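I had meant to go straight home after the vigil for the families of the disappeared, but there was a handwritten poster tied to the railings by the bus station in Futley and I ended up reading it twice, with my shopping getting heavier on my arm. It said "We are still asking", and under it was the number 1405 (the people from the Bravumham valley who have never been accounted for, in a war most of us only half followed on the evening news).
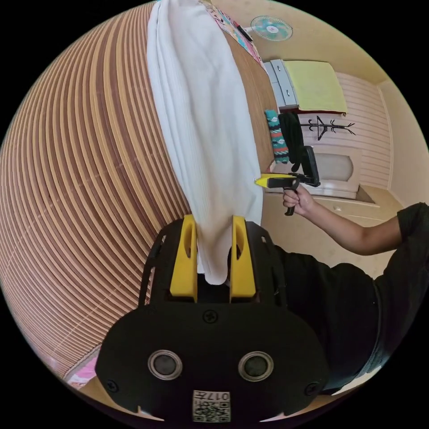 Futley Peace and Friendship Circle

Elīna Adomaitis spoke for us this time, and spoke beautifully, I thought, though she had a dreadful cold. She has been out to Zeltov twice since the ceasefire and she talked about the mothers there, who meet at 8 every morning outside the old town hall and simply stand, whatever the weather! We have 116 signatures on our letter to the minister so far, and I do so want it to be more before November.

If you would like to add your name, come and find me at the library, or leave a comment and I'll bring the sheet round.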